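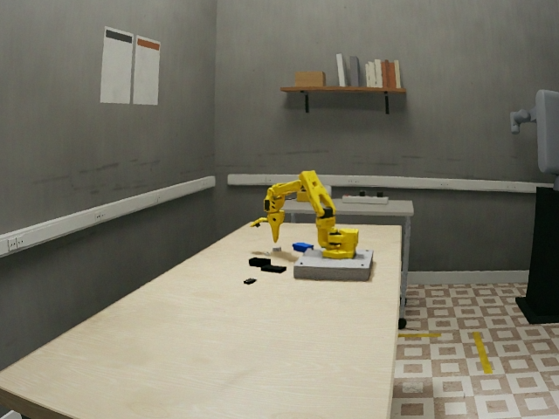
# Table care: the questions I get asked most

I refinish and look after wooden tables out of a shared workshop in Plendholm, and I've been answering the same emails for years now, so I finally sat down and put the answers in one spot. If yours isn't covered, write to me anyway! I'm slow but I do get there.

Last updated 14 September 2024.

## Can I oil a pale table without turning it yellow?

Mostly, yes, but you have to be picky. Plain linseed oil will warm up a light wood right away and it keeps getting warmer as the years go by. If you like your table pale, look for a hardwax oil with a little white pigment in it (the can will usually say "raw" or "natural" or something along those lines). Try it on the underside first and give it a couple of days. I skipped the test patch on my own kitchen table once and I've been eating breakfast off a honey-colored mistake ever since.

## How often should I re-oil?

Splash a few drops of water on the top. If they bead up, leave the thing alone. If they sink in and leave a dark spot, it's time. My kitchen table gets done twice a year and the one in the hallway hasn't seen a rag since I moved in.

People tend to put on far too much. You want a thin coat, worked in with the grain, then wiped until your arm complains. Any oil still sitting on top after twenty minutes is going to turn into a sticky film, and then you'll be emailing me about that instead.

**Please don't ball up the oily rags and toss them in the trash.** They can heat up on their own and catch fire. Lay them flat outdoors to dry, or soak them in water and seal them in a metal can.

## What about smudges and dark marks?

Depends what made them. Hand grease usually comes off with a bit of mild soap in warm water and a cloth you've wrung out well. Wipe the whole top and not just the mark, or you'll swap a dark patch for a clean one that looks just as odd.

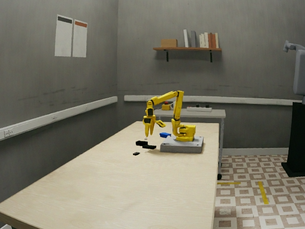 Black or blue-gray rings are a different animal. Those tend to come from iron meeting damp wood – a can, a cast-iron pan, a plant stand with metal feet. Soap won't touch them. Oxalic acid will, on bare wood, with gloves and goggles and the window open, and you need to rinse it well afterward. If that sounds like more chemistry than you wanted on your day off, hand it to somebody who does it a lot.

White rings are the easy ones! They're usually just moisture caught in the finish. Give it a few days before you do anything, because plenty of them fade by themselves.

## My tabletop has started to cup. Is it ruined?

Probably not. Wood moves with the seasons, and a wide top moves more than a narrow one. I see most of these in October, when people turn the heating on and the air goes dry all at once. Move the table away from the radiator, check that the underside has the same finish as the top (you'd be surprised how often it's bare), and wait a month or so.

If it's still cupped after that, look at how the top is fastened. It should be able to slide a little. Screws driven tight through the frame will hold it so hard that it cups or splits. Indrek Kütt, who has the bench next to mine, swaps those for slotted clips, and he's rescued more tops that way than I've rescued with clamps.

## Can I sand veneer?

Gently, and by hand, with something fine. Look at the edge first: if the grain on top doesn't carry on down over the end, it's veneer and you've got very little to play with. I keep electric sanders well away from it. I went straight through the corner of a lovely sideboard once, and Zane Šimkus (it was her sideboard) still brings it up.

## Should I buy the kit or make up my own?

I've used the Rundero kit and it's perfectly fine, though you're paying for a nice box. My own kit is two cotton rags, a gray non-woven pad, a small can of hardwax oil and an old toothbrush for the corners. That's it. 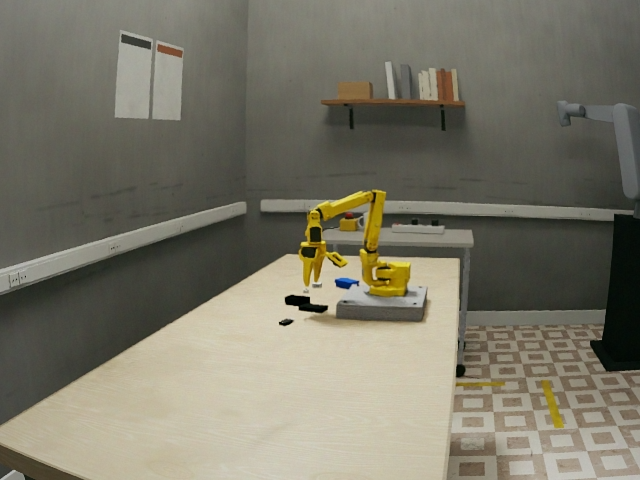 ## Do you take on work from outside Plendholm?

Small tables, yes, if you can get them here. Anything that seats more than six I'd need to see first, so send me a few pictures of the top, the underside and the worst bit of damage. I don't do pickups anymore, my back has opinions about stairs.

## Will you tell me what my table is worth?

Sorry, no! I can usually tell you what it's made of and whether it's worth the elbow grease, but prices are a whole other trade and I'd only get it wrong.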